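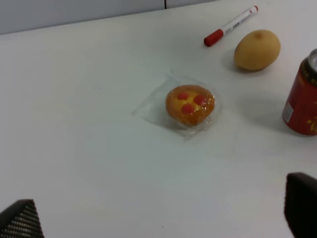 One at a Time: Small Cakes and the Habits of People Who Buy Them in Munro

Project report, Food and Everyday Life course
Submitted October 21, 2021

Background

My grandmother kept a cake under a glass dome on her kitchen counter, and whoever came through the back door got a slice of it whether they were hungry or not. I mention her at the start of a report that is supposed to be about shopping habits, and I hope I'll be forgiven for it, as that dome is where my question came from. When I moved to Munro to study I noticed that hardly anyone I knew bought a whole cake. They bought small ones, a single cake for a single person, usually on the way to somewhere else. I wanted to know when and why people choose a small cake over a large one, and whether they feel they have lost anything by it (my grandmother would certainly have said yes).

The course asks us to pick a subject close to home and stay with it long enough to be surprised. Cake was an easy choice for me. I have been eating it with great attention all my life!

What I read first

There is more writing about bread than about cake, which I found a little unfair. Bread is treated as history and cake as a treat. Still, some ideas came up again and again in the books on our reading list. One is that a large cake is a social thing: it has to be cut, somebody has to do the cutting, and the people present are in some way a group while it lasts. Another is that food sold in single portions fits a day that is broken up into pieces, with meals taken at a desk, on a bench or in a parked car. I liked both ideas very much but I wasn't sure they fit together as neatly as the authors made it sound. People do share small cakes. My roommate and I have split one with a butter knife more times than I'd like to admit.

The third thing I took from the reading was about wrapping. A wrapped cake can travel in a coat pocket or a school bag, and it can wait for its moment. An unwrapped cake from a bakery counter asks to be eaten fairly soon. I decided to ask people about this directly.

How I did the work

I worked in two places. The first was Helteo, a family bakery in the Fotton neighborhood, with a glass counter and a few stools by the window. The second was the Trimer grocery store near the bus station, where small cakes are sold on a shelf close to the registers. Both were kind enough to let me stand around for several afternoons with a clipboard, and Helteo gave me coffee as well, for which I am very grateful.

I spoke with 40 customers in all, split evenly between the places. The conversations were short, mostly a few minutes, though one gentleman at Helteo stayed with me through his whole pot of tea. I had a written list of questions but I let people wander from it, and the wandering was often the best part. In addition, Trimer let me look at a stack of 1,123 receipts with the payment details removed, so that I could see what else was bought along with a small cake. I went through them by hand at my kitchen table over two weekends. I would not do it that way again.

What people told me

Most people I met at Trimer had not planned to buy a cake. They were there for milk or batteries or something for supper, and the cake was picked up near the end, while waiting. Several said almost the same sentence, that it was "just a little something." The word little did a lot of work in these conversations. A little cake does not count as dessert and doesn't need a reason. One woman told me she would feel silly buying a large cake with no birthday to go with it, but a small one could be for any afternoon at all.

At Helteo it was different. People had walked there on purpose, and they talked about choosing. They looked along the counter, changed their minds, asked what had come out of the oven last. Many bought two or more small cakes of different kinds and took them home to share, each person having a bit of each. So here was a sort of group after all – only with several cakes in the middle of the table where there used to be one.

Decoration mattered more than I had expected. Parents said their children chose by color before anything else, and a fair number of adults laughed and said they did the same. A dot of something red on top was enough to win over a plain cake that might have tasted just as good.

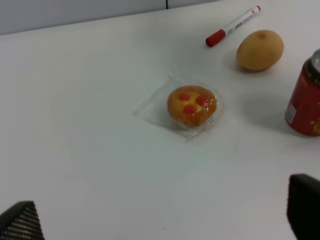
Figure 2. Small cake with a golden-orange top and three red dots.

On the matter of wrapping, opinions were mixed and quite strongly held. Older customers tended to dislike it and spoke about the noise and the trash. Students and people who worked shifts were fond of it. A nurse on her way to the bus told me she keeps a wrapped cake in her locker all week, and that simply knowing it is there gets her through a long night. I thought about her locker for days afterward.

The receipts

The receipts supported the conversations in a general way. Small cakes turned up most often on short receipts from the late afternoon. The most common companion was a drink, followed by fruit, which made me smile. They hardly ever appeared together with candles, paper plates or the other things one buys for a party. I can't say from a receipt who ate the cake or where, of course, and it would be wrong to lean on this part too heavily.

Things I would do differently

I only visited in the afternoon, so I missed the breakfast crowd entirely, and the owner at Helteo teased me about this more than once. I also asked about buying when I should have asked more about eating. Quite a few people told me cheerfully what they had bought and then had trouble remembering where they had eaten the last one. A food diary, even a short one, would have helped. I would like to try this in November with a handful of the same customers, if they will have me.

I also wish I had asked everyone about the cakes they grew up with. I started doing it only toward the end, when I had run out of proper questions, and people's faces changed completely. There was a lemon cake baked in a coffee can, and a honey cake that had to sit for days before anyone was allowed to touch it. Those notes are in the appendix, copied out just as they were told to me.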